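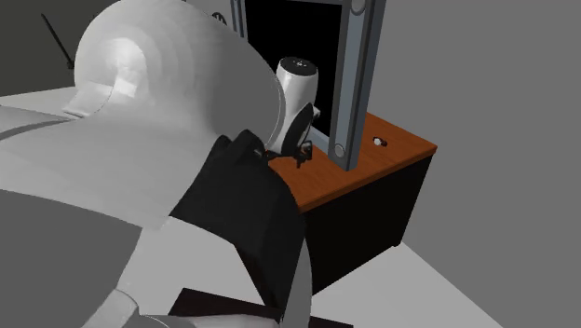 Home | Kitchen | Workshop | Finishes | Storage | Archive

Oiling and Maintaining a Wooden Cabinet Top

By Kyrylo Moroz
November

A wooden top on a base cabinet takes more abuse than the doors below it. It gets water rings, hot mugs, dropped keys and cleaning spray. Most of the damage can be repaired at home with sandpaper and oil, provided the wood is solid. Veneer is treated separately at the end of this page.

Identify the existing finish

Put a drop of water on a clean spot and wait 10 minutes. If the drop still stands, the surface is sealed with varnish, lacquer or fresh oil. If it has soaked in and left a dark patch, the oil is spent and the top is ready for a new coat. Varnish must be sanded off completely before oil is applied, or the oil will stay on the surface and turn gummy.

Cleaning

Wipe with a cloth wrung out in warm water and a little dish soap. Wipe again with plain water and dry at once. Do not use ammonia or bleach on oiled wood. Grease near a stove comes off with mineral spirits on a white rag. Let the top dry overnight before sanding.

Sanding

Start at 120 grit if there are rings or scratches, otherwise at 150. Work with the grain. Vacuum between grits and finish at 200, or the nearest grit your store carries. Going finer on the flat closes the surface and the oil takes poorly. End grain is the exception and can be taken to 320, which keeps it from going much darker than the rest.

Round the front edge slightly with two or three light passes. A sharp corner loses its oil first.

Oiling

Pour a small pool in the middle and spread it with a lint-free cloth. Leave it 15 minutes, adding more where the wood looks dull. Then wipe off everything that has not soaked in. Any oil left standing will be sticky the next day. Let it cure for 24 hours and repeat. Three coats are enough for a first treatment, one coat for yearly upkeep.

I use Nodik hard oil on oak and beech. Stista wax oil gives more sheen but shows scratches sooner. Both are sold in small cans, and one can does a cabinet of ordinary width with some left over.

Lay used rags flat outdoors until stiff, or soak them in water in a closed metal can. Oily rags left in a pile can heat up and catch fire.

Underside and fixings

Oil the underside as well, at least one coat. A top sealed on one face only will cup. Check that the screws from the cabinet frame pass through slotted holes, with the slots running across the grain. If the holes are round, enlarge them with a file and fit washers. Tighten until snug and no further.

Veneer

Look at the end of the board. If the grain on top does not continue down the end, assume veneer. Sand by hand only, 220 grit, a few strokes. Deep rings are better left alone or covered with a tray.

Contact: Kyrylo Moroz, Workshop pages | Copyright Kostiuk Home Notes | Back to top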